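Price Controls on Groceries Will Not Fix What They Are Meant to Fix

Every few years the idea of capping food prices comes back. It came back in May, when the city council in Kesia took up a plan to freeze the shelf price of 200 basic items for a year. The plan is popular, and it is easy to see why. People are tired of paying more for the same bag of food. I still think it is a mistake.

A price is a report. It tells the store what the item costs to replace, and it tells the shopper how hard the item is to get. If you order the report to stay the same, the cost behind it keeps moving. The store then has to cover the gap with some other item, or stop carrying the one that loses money.
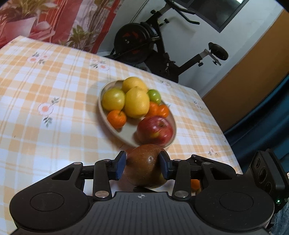
An apple at the table. Fresh fruit is on the proposed list.

We have a local case to look at. Hamix, the discount chain, held its own prices on produce for four months last year as a promotion. By the third month it had dropped the larger bags and raised the price of its frozen line. A household that bought both came out even at best. Hamix did this by choice and could stop when it wanted to. Under the council plan, a store like Fuchs, with one location and no frozen line to speak of, could not.

Supporters say the stores have fat margins and can absorb the cost. Some may. But the plan does not look at margins. It sets one date, takes the price on that date, and applies it to everyone. A store that had already raised its prices gets to keep the increase. A store that held off is punished for it.

Then there is the question of where the higher prices came from. Wages, rent and freight all rose here, and they rose after a long stretch of cheap credit. The stores were the last stop on that road. Freezing the last stop does nothing about the rest of it.

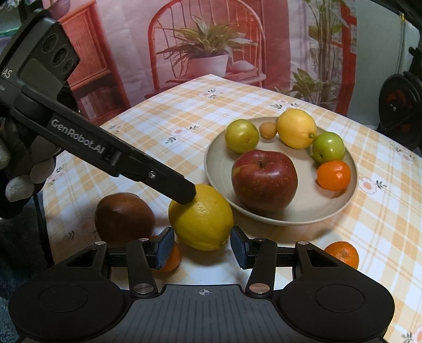
Lemons are among the items whose price moves with the season.

If the council wants to help people who are short of money, it can give them money. The same budget that would pay for inspectors could fund a credit of $266 a year for low-income households. They could spend it at any store, on what they need, and the shelves would stay full. It would show up in the budget as a cost, where voters can see it and argue over it. A price freeze hides the cost, and I suspect that is a good part of its appeal.

The council votes after the summer break. I hope it votes no.

COMMENTS

dromulix_fan: $266 is five bucks a week. That doesn't cover milk and eggs for my kids.

northside reader: I work at a small grocery and the point about the cutoff date is right. We held our prices until spring and we would be stuck with them.

tmk: So do nothing, then? The Hamix thing was a sale. You can't compare a sale to a law.

We use cookies to improve your visit. By continuing to use this site you agree to our cookie policy. Accept | Settings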